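4 Zahnräder greifen und ablegen: Wie weit ist die Werkbank?

In den vorangegangenen Abschnitten ging es um Haushaltsaufgaben, also um das Falten von Tüchern und das Einräumen von Geschirr. Wir wechseln nun an die Werkbank und damit zu einer Aufgabe, die uns im Laufe der Arbeit zunehmend begeistert hat: das Aufnehmen und Umlegen kleiner Metallteile von einer dunklen, nachgiebigen Unterlage. Wer einmal in einem Montagebetrieb ausgeholfen hat, kennt diese Tätigkeit. Sie steht in keinem Lehrplan und wird doch in jeder Schicht viele Male ausgeführt.
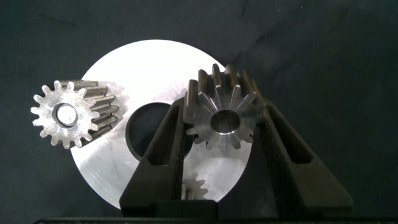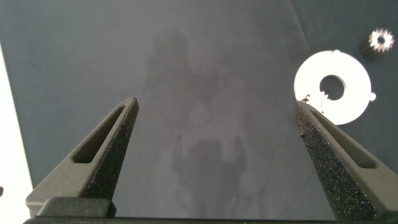 Abbildung 4: Zahnräder und flache Scheiben auf dunkler Unterlage, gesehen aus der Nähe des Greifers. Im ersten Bild ist ein Zahnrad zwischen den Fingern eingeklemmt, im zweiten ist der Raum zwischen den Fingerspitzen frei.

Kann eine Maschine diese Arbeit heute schon so erledigen, dass man sie in einer kleinen Werkstatt damit allein lassen würde?

Für einzelne, gut zugängliche Teile ist das nach unseren Ergebnissen möglich, für ein ungeordnetes Nebeneinander verschiedener Teile noch nicht über eine ganze Schicht. Der Rest dieses Abschnitts begründet beide Hälften dieser Antwort.

4.1 Aufgabe und Ablauf

Die Versuche fanden in der Lehrwerkstatt Narnholm statt. Als Steuerung diente die am Institut entwickelte Software Trindex in der in Abschnitt 2 beschriebenen Fassung, ohne Anpassungen an Metallteile. Das war uns wichtig: Wir wollten wissen, was ein Verfahren leistet, das an weichen und zerbrechlichen Gegenständen des Haushalts gelernt hat, wenn man ihm plötzlich Stahl und Aluminium vorsetzt.

Ein Durchgang besteht darin, ein vorgegebenes Zahnrad zu greifen, anzuheben und an einer markierten Stelle wieder abzulegen. Als gelungen gilt er, wenn das Teil mit einer Stirnfläche flach aufliegt und kein anderes Teil von seinem Platz verschoben wurde. Die zweite Bedingung ist streng. Sie stammt von Aniela Laskowska, die die Lehrwerkstatt betreut und darauf bestand, dass ein Helfer, der beim Zugreifen die Nachbarteile durcheinanderbringt, mehr Arbeit macht als abnimmt. Wir haben ihr nach den ersten Durchgängen recht gegeben.

Insgesamt wurden 199 Durchgänge gewertet. Zwischen den Durchgängen wurden die Teile von Hand neu verteilt, wobei die Person am Tisch keine Vorgaben zur Anordnung erhielt. Manche Teile lagen deshalb weit auseinander, andere berührten oder überlappten sich.

4.2 Ergebnisse

Von den 199 Durchgängen waren 124 nach dem strengen Kriterium erfolgreich. Wir halten das für ein sehr ermutigendes Ergebnis! Noch vor wenigen Jahren hätten wir für eine solche Aufgabe eine Vorrichtung gebaut, jedes Teil in eine eigene Aufnahme gelegt und die Greifpunkte fest einprogrammiert. Davon ist hier nichts nötig. Das Verfahren findet seine Griffe selbst, und es findet dabei auch solche, auf die wir nicht gekommen wären. Mehrfach wurde ein flach liegendes Rad zunächst mit einer Fingerspitze leicht angekippt und erst dann gefasst. Im Lerndatensatz kommt diese Bewegung bei Untertassen vor, bei Zahnrädern nirgends.

Die Fehlschläge verteilen sich ungleich. Am häufigsten misslang der Griff bei Teilen, die dicht an einer flachen Scheibe lagen. Den Fingern fehlt dann auf einer Seite der Platz, und die Scheibe rutscht mit. Eine zweite Gruppe betrifft blanke Oberflächen unter hellem Licht, bei denen die Tiefenschätzung den Rand eines Teils zu weit innen vermutet. Die Finger schließen dann zu früh oder setzen auf der Stirnfläche auf. Verzahnungen selbst waren dagegen ein kleineres Problem als erwartet. Ob die Finger an Zahnköpfen oder in Zahnlücken anlagen, hatte auf das Gelingen kaum einen erkennbaren Einfluss, solange das Rad nicht beim Schließen weiterdrehte.

Überrascht hat uns die Rolle der Unterlage. Auf der blanken Tischplatte, auf der wir die Vorversuche durchführten, wichen leichte Teile dem ersten Kontakt aus. Eine weichere Auflage hält sie besser, dafür gibt sie unter den Fingerspitzen nach, und der Griff gerät tiefer als geplant. Beide Effekte heben sich zum Teil auf. Eine saubere Trennung erlauben unsere Daten nicht, und wir würden uns über Arbeiten freuen, die genau das untersuchen.

4.3 Vergleich mit menschlicher Arbeit

Ein Durchgang dauerte im Mittel 15 Sekunden. Snædís Juhl, die in der Lehrwerkstatt ihre Ausbildung abgeschlossen hat, erledigte dieselbe Aufgabe mühelos in einem Bruchteil dieser Zeit und unterhielt sich nebenbei. Der Abstand ist also groß. Er ist allerdings nicht überall gleich groß. Die reine Bewegung zum Teil hin ist bei der Maschine bereits recht flott; verloren wird die Zeit unmittelbar vor dem Zugreifen, wenn die Finger über dem Teil stehen und ihre Lage mehrmals nachbessern. Von den 15 Sekunden entfallen rund 10 auf diese Phase.

Menschen tasten hier. Sie legen die Finger an und lassen sich vom Teil selbst in die richtige Lage führen – wer je eine Unterlegscheibe vom Tisch geklaubt hat, weiß, wie wenig man dabei hinsieht. Unser Aufbau wertet zum Schließen der Finger nur Bilder aus. Dass damit überhaupt eine Mehrzahl der Griffe gelingt, finden wir bemerkenswert, und es zeigt zugleich, wo der nächste Gewinn zu holen ist. Ein einfacher Kraftsensor in den Fingern, wie ihn Virnov in seiner Arbeit zum Sortieren von Besteck vorschlägt, dürfte einen Teil der Nachbesserungen überflüssig machen.

4.4 Einordnung

Gegenüber den Haushaltsaufgaben aus Abschnitt 3 fällt ein Unterschied auf. Beim Falten gibt es viele Ergebnisse, die noch als ordentlich durchgehen, und ein schiefes Handtuch wird trotzdem benutzt. In der Werkstatt ist der Spielraum kleiner, die Gegenstände verhalten sich dafür berechenbarer. Ein Zahnrad behält seine Form, auch wenn der Griff misslingt, und der zweite Versuch beginnt fast unter denselben Bedingungen wie der erste. Lässt man einen zweiten Versuch zu, was wir außerhalb der Wertung gelegentlich getan haben, so wird ein spürbarer Teil der Fehlschläge noch gerettet.

Für einen Einsatz als Zureicher an einem Arbeitsplatz, an dem ohnehin jemand sitzt, halten wir das Verfahren deshalb für reif genug, um es zu erproben. Mit dem Betrieb Holst ist ein solcher Versuch für April verabredet. Dort sollen die Teile gemischt aus einer flachen Schale kommen, und die Beschäftigten entscheiden selbst, wann sie die Maschine zugreifen lassen und wann sie es lieber schnell mit der Hand tun. Erfasst werden soll auch, wie oft sie sich für die Hand entscheiden.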